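What's Inside a Fire Extinguisher?

You have probably walked past one today. They hang in school corridors, in shops, on buses and near the kitchen door in some houses.

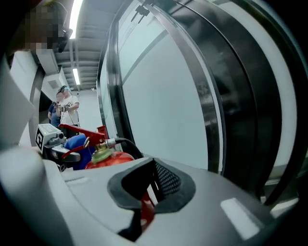 A fire extinguisher is a strong metal bottle with something inside that puts out fires. The bottle part is called the cylinder. It is usually painted red so people can find it quickly, even in a smoky room.

The parts at the top

The handle is for carrying. Just next to it is the lever. When a grown-up squeezes the lever towards the handle, it opens the valve.

The valve is a kind of tap. It is often made of brass, a yellowish metal that doesn't rust. While the valve is shut, everything stays in the cylinder.

Many extinguishers have a hose, often made of black rubber. It bends, so the person holding it can point the end at the bottom of the fire. Small extinguishers may have a short nozzle instead.

There is also a safety pin. It goes through the handle and stops the lever from being squeezed by accident.

What comes out?

That depends on the colour of the band or label. In Australia, a plain red extinguisher holds water, for burning paper and wood. A white band means dry powder. A black band means carbon dioxide, the same gas that makes the bubbles in soft drink.

Why does it come out so fast?

The inside is under pressure. Think of a bottle of lemonade that has been shaken. When you open the lid, the drink rushes out. When the valve opens, the same sort of thing happens. A small extinguisher can be empty in under 18 seconds.

What should you do?

If you see a fire, don't try to put it out. Get out, stay out, and tell an adult. In Australia the number to call is 000.

Never play with an extinguisher or pull out the pin. If you find one lying on the floor at school, tell a teacher.

Words to know
Cylinder: the metal bottle
Valve: the part that opens and shuts
Pressure: how hard something is pushing

Written by Oľga Štefanec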